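Club sim project: arm keeps fumbling a mug that's on its side 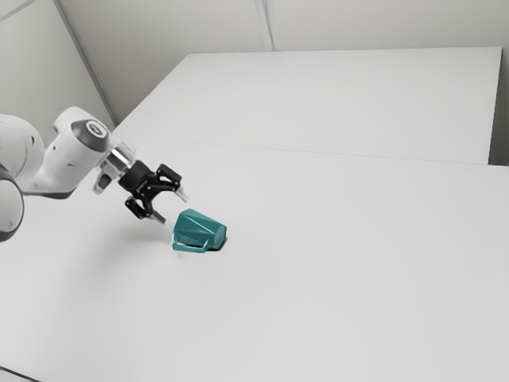
Teal mug on its side, gripper open, no contact yet.

Posted Tuesday by Pukeck

Hi all! I'm in a school robotics club and we're doing the pick-up challenge in simulation this May. My part is the grasp. When the mug stands upright we're golden, but on its side (like in my screenshot) the fingers close and it squirts away across the table. I've run 187 tries with it lying down and got 60 good lifts, which is pretty sad. I aim for the middle of the body and come in from the closed end. Should I go for the handle instead? Or is it my friction setting? We have to demo in front of parents, so please be kind, I've only been doing this since winter break.

3 replies

Kadrić
I'd leave the handle alone for now. It's flat and skinny and you need to be really exact to grab it. Come straight down over the body, turn the wrist so one finger lands on each side of the mug, and go lower than you think! If you pinch above the widest part it pops out like a wet bar of soap. Also check the collision shape. Your mug has all those flat faces, and a lot of sims swap in a simpler shape that doesn't match what you see on screen. Turn on the collision view and look at where the fingers really touch. Ours was way off last year and I lost a whole weekend to it.

Vimero
just turn friction way up lol. worked for us

Skukus
Please don't max out friction, it'll hide the problem until demo day. Slow the closing speed first, then try what Kadrić said about going lower. And save your failed runs, I went through 700 of mine and nearly all of them slipped the same way.

This site uses cookies to keep you signed in. OK
Contact us | Copyright, all posts belong to their authors | Back to top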